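How Roads Talk to You

I'm Leonie Brinkmann and I love road signs (yes, really!). Roads can't speak, so they use colours and shapes instead, and once you know the code you'll read it on every trip. Red light: stop. Green light: go, once you've checked it's safe. A yellow diamond with a white border tells drivers they're on the priority road.

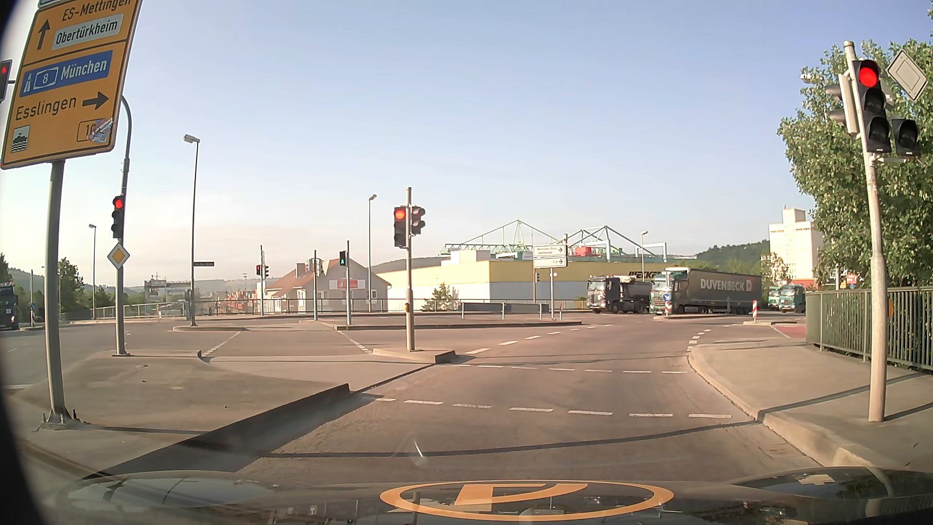

Jakiton wants to know why there are so many lights at one junction. Good question! Each lane can need its own signal, and people on foot get one too.

Now for the lines. White dashes mark the edges of lanes, and drivers may cross them when it's safe to move over. Big lorries need lots of room and
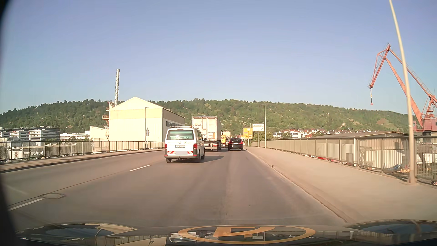
they take much longer to stop than a car does, so sensible drivers leave a nice long gap behind them.

Some roads have rails in them as well. Trams can't swerve round you, so look both ways, listen, and never dawdle on the tracks!
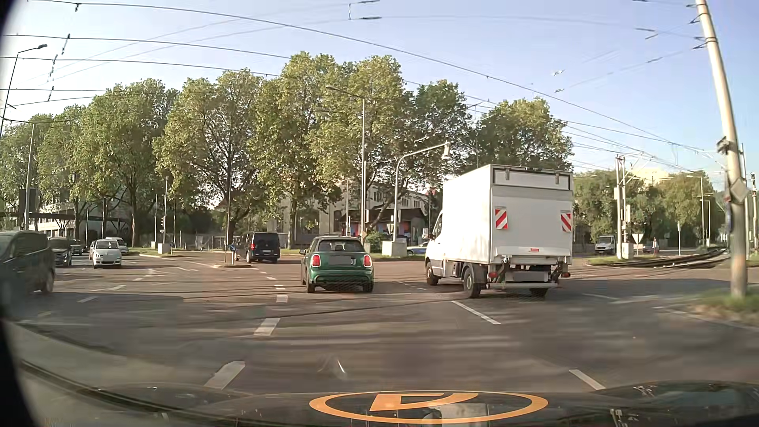
Tram rails crossing a wide junction.

My favourite sign of all is the St Andrew's cross.

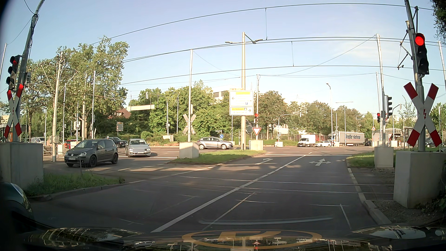

Trains and trams need even more space to stop than lorries, so where rails cross a road, everyone else has to let them through. The cross is how drivers know. It's white with red ends, and the little red lightning bolt in the middle means there are electric wires overhead. Next time you're in the back seat, see if you can spot one before the grown-ups do.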